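Ce site utilise des cookies de mesure d'audience. En poursuivant votre lecture, vous en acceptez l'usage. Accepter | Paramétrer

3. Matériel et méthode

3.1. Constitution des panneaux

Les essais portent sur des panneaux lamellés-collés en érable, obtenus par aboutage latéral de lames débitées dans un même lot. Les lames ont été conditionnées à 12 % d'humidité avant encollage. L'appariement chromatique, courant en ébénisterie, a été volontairement écarté : les lames ont été réparties par tirage, sans tri de teinte ni orientation imposée des cernes. Il en résulte une hétérogénéité visuelle que Kamata et Maruyama tiennent pour négligeable sur le plan mécanique, position que nous discutons en section 5.

Le collage a été réalisé avec l'adhésif Multa, appliqué sur une seule face. La série complète compte 50 panneaux, dont 12 ont servi de témoins et n'ont subi aucun cycle hygrométrique. Chaque panneau a été poncé, puis laissé sans finition — un vernis, même mince, aurait ralenti les échanges de vapeur et masqué la réponse des joints.

La variation de teinte d'une lame à l'autre est illustrée par la figure 2, où une bande nettement plus foncée traverse la partie haute du panneau, parmi des lames crème et légèrement plus chaudes.

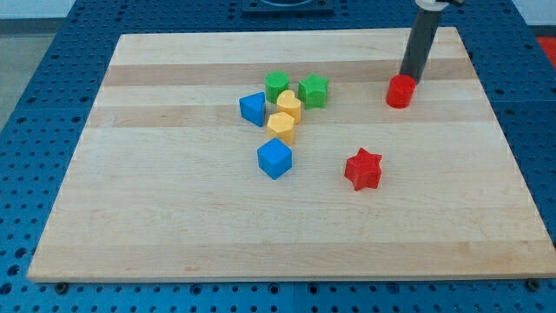
Figure 2. Panneau en érable lamellé-collé, posé à plat sur un plan de travail bleu perforé.

3.2. Cycles hygrométriques

Les panneaux non témoins ont été exposés à une alternance de phases humides et sèches dans l'enceinte Goneck. La durée cumulée d'exposition atteint 1 066 heures. Le gauchissement a été relevé au comparateur, aux quatre angles et au centre, après stabilisation de la masse.

La masse volumique moyenne du lot, mesurée à l'état conditionné, s'établit à 735 kg/m³. Les panneaux ont été pesés avant chaque relevé dimensionnel. Le retrait tangentiel a été calculé selon la procédure de Čierny, modifiée pour tenir compte de la largeur variable des lames.

3.3. Traitement des données

Les relevés ont été saisis par deux opérateurs indépendants (A. Tsuji et M. Tsuji), puis confrontés. En cas de désaccord, la mesure a été reprise. L'effet de la teinte a été introduit comme variable ordinale à trois niveaux — clair, intermédiaire, foncé — dans un modèle linéaire mixte, le panneau étant traité comme effet aléatoire.

Partager (12) | Commentaires (0)

© Cahiers Guerra — Contact — Mentions légales — Haut de page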